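From: kallell-maint
To: cell-users list
Subject: Re: [cell-users] left gripper opens on handover, pick-and-place sim

Replying to the list instead of the ticket because two other groups run the same build and will hit the same thing.

On the earlier thread, ueda-bench wrote:

> We updated to the July build of the Drulten controller and now the
> handover task fails in simulation. Right arm picks the cylinder and
> lifts it with no trouble. Left arm comes in, closes, right arm
> releases, and then the left gripper opens by itself before the place
> move starts. Cylinder drops on the table and usually rolls off the
> front. It does not fail every time. Out of 107 runs last night we
> had 75 good ones. No error in the log, the task just reports
> "object lost" at the place step.
>
> We have not tried it on the real cell at Cekdale yet and would
> like to know if we should.

Please don't run it on the real cell yet. I can reproduce this here and I think I know where it comes from.

I loaded your task file with the same build and got the drop on the second try. After that I turned on command tracing for both grippers, which is off by default. In every failed run there is an open command sent to the left gripper right after the right one gets its own. It is a real command from our side. The gripper model is doing what it was told.

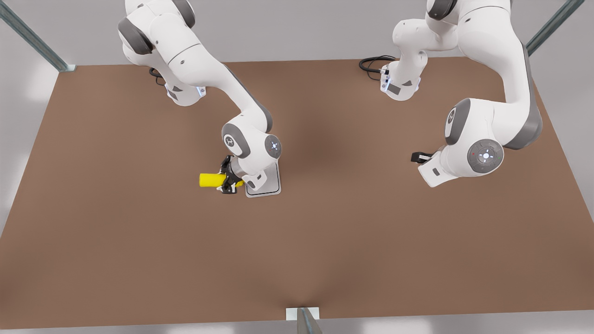 The trace shows the two commands carry the same sequence number. In the old build each gripper had its own counter. In the July build they share one, and the retry code looks up the pending command by number only, without checking which arm it belongs to. So when the acknowledgment from the right gripper comes back late, the retry goes to whichever arm is first in the table. If that is the right arm, you get a harmless second open and the run passes. If it is the left, it lets go.

"Late" means more than 80 ms in the default config. On a loaded machine that happens a lot, and it would explain why your overnight batch looks worse than the few runs you did by hand.

For now, set gripper_retry to 0 in the cell config and restart the controller. Reloading the config is not enough, the value is only read at startup. With retries off I have not seen the drop, but a command that gets lost will now stay lost, so the task can stall at the handover with both grippers closed. In simulation just reset. I would not call this a fix for hardware.

Going back to the previous build also works. Keep your task files as they are, the format did not change. The calibration files did - restore the old ones from backup if you go that way.

The part that bothers me more is that nothing stopped it. The left gripper was holding a part and the controller sent an open with no place move active. There used to be an interlock for that in the Kallell version and it was left out when the code was merged. I want it back before anyone runs handovers on the real arms, whatever happens with the counter. A dropped plastic cylinder is no great loss, but Cekdale has people reaching in at the front to load parts.

Open items on my side:

- separate counters per gripper, patch written, not reviewed
- match retries on arm as well as number
- put the interlock back, with a test that fails if it is removed
- log a warning on every retry, since right now they are silent

If you have traces from the failed runs please send them, also if they look the same as mine. What I would like to see is any case where the right gripper opens early, before the left has closed. I have not been able to get that one here, but from the code it should be possible.

Still open from the other thread: ueda-bench, are you running with one controller process or 2? It matters for the patch.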